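Section 4: Giving your Kullow its first chore

Righto, both arms are bolted down and homed, so let's find out whether the thing can do any housework. I always start people on wiping a whiteboard. It sounds dull next to folding shirts, but it's an honest test of two hands working together (Nabila Kamel put me onto it in May and I've been pinching her set-up ever since).

1. Clear the bench and stand a small whiteboard within reach of both arms.

2. Scribble something on it in marker. A word or two is plenty, don't go covering the lot.

3. Put the eraser down near the board where one gripper can get to it without crossing the other.

4. Open the Skaslow app, pick Two-Arm Practice and set the speed to 35 per cent. You can creep up to 80 later on!

5. Run it 2 times with your hand near the stop button, then leave it be and watch.

Caution: never reach in to straighten the board while the arms are live. Hit stop first, every time.

Note: if the board skates off when it's pushed, have one arm hold the edge while the other wipes.
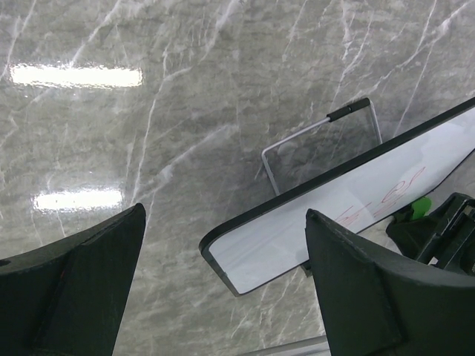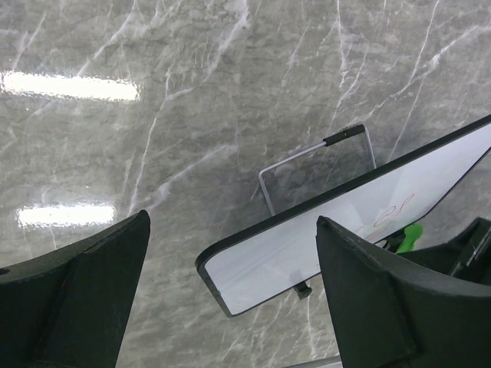
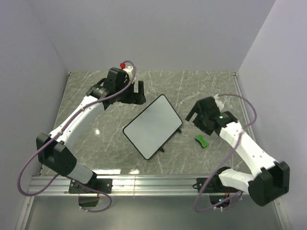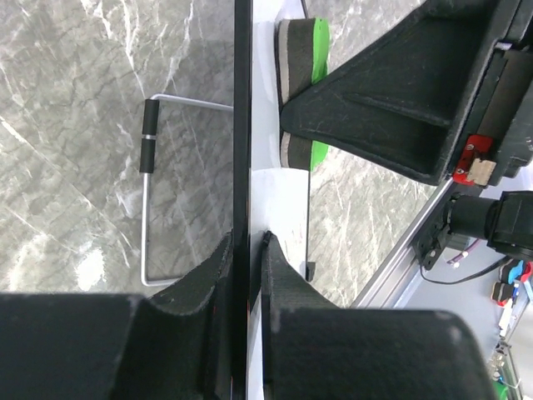 Can a machine do your chores yet, then? Some of them, slowly, with you hovering – I'd still grab a cloth myself if visitors were at the door. Wiping is harder than it looks to us, as the arm has to press hard enough to shift the ink and not so hard that it sends the board flying. Lighting is the other thing to sort out. A polished grey marble-look top like the one in the first two pictures throws long white glare bars back at the wrist camera, and I'd dim or shift the overhead lights before blaming the software. Same goes for your marker colour: red like that stands out nicely on white, whereas the pale yellow I tried at home gave me nothing but grief. If you're still getting missed patches after all that, go back to step 4, drop the speed and redo the camera check in Section 3.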